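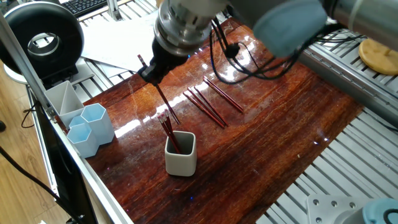 Pencil storage on a shared bench: notes and gallery
Posted 2025-01-04 by Serena Russo
Filed under: Workroom, Storage, Stationery

This gallery covers the pencil end of the long bench at the Wetville workroom. The bench was re-sorted in December after the stock cupboard was emptied, and the notes record what went where, so that the next person restocking can put things back without asking. Dimensions are left out on purpose. The pieces are all common types and substitutes will do.

Plate 1. Bench top, pencil end

Varnished wood, reddish brown, high gloss. The varnish throws streaks of glare under strong light, so matt items are easier to find on it than shiny ones. Red pencils show up well against the grain. Graphite marks wipe off the varnish with a damp cloth; coloured core needs a little dish soap.

Small square cup: light grey ceramic, rounded corners. Used for red pencils with pink erasers. Pencils stand eraser end up and lean to one side when the cup is part full. Ceramic was preferred to plastic for weight, as a bundle of leaning pencils will tip a light cup.

Divided holder: white plastic, square, with an internal diagonal partition. The partition gives two triangular bays. Long items only. Short pencils drop below the rim and have to be tipped out.

Hexagonal cups: pale blue plastic, one taller and one shorter. The shorter cup is kept nearer the edge of the bench, the taller one behind it. Flat sides let the two sit flush, which round cups will not do.

Loose pencils: laid parallel on the wood with a gap between them, then moved to the cup one at a time. Parallel laying makes a chipped or split barrel easy to spot before it goes into storage.

Bench border: silver aluminium extrusion. Stops pencils rolling off the side. Hexagonal barrels seldom need it, round ones always do.

Notes on stock

The workroom order was 1,951 pencils, received in December and checked in by Hằng Trình and Gaetano Rinaldi. Of these, 39 were rejected for off-centre cores and set aside for the kindling tin. The remainder went to the cupboard in the original cartons, with only a working quantity kept on the bench.

Off-centre cores are found by looking at the sharpened end. If the wood collar is visibly thicker on one side, the point will break under normal pressure and the pencil is not worth the bench space.

Loubna Ouali rotates the bench stock every 7 working days. Pencils shorter than the depth of the ceramic cup are withdrawn and go to the offcuts drawer, where anyone may take them.

Notes on holders

Fill limit: a cup is full when a pencil can no longer be lifted out without bringing its neighbour with it. Past that point erasers get torn off at the ferrule.

Orientation: points down in ceramic, points up in plastic. Sharp points pit the floor of a plastic cup over time and the pits hold graphite dust. The dust then marks every eraser stored there afterwards.

Cleaning: empty, tap out over a bin, rinse, dry inverted. Ceramic may go in the dishwasher. The divided holder should be washed by hand, as dust packs into the corners where the partition meets the walls and a bottle brush is needed to shift it.

Position: holders stay along one edge and the middle of the bench is left for sorting. Osvaldo Leone tried them in a central row in December. Reaching across knocked the taller cup over 3 times in the first morning and the row was moved back.

Labels: none on the holders at present. Paper labels lifted in the wash. The Ostitell vinyl tape on the cupboard shelves has held so far and may be tried on the plastic pieces next.

Corrections

An earlier version of this page gave the cup material as stoneware. The maker's sheet says only ceramic and the entry has been changed to match.

Next gallery: paper trays and the Plaris guillotine.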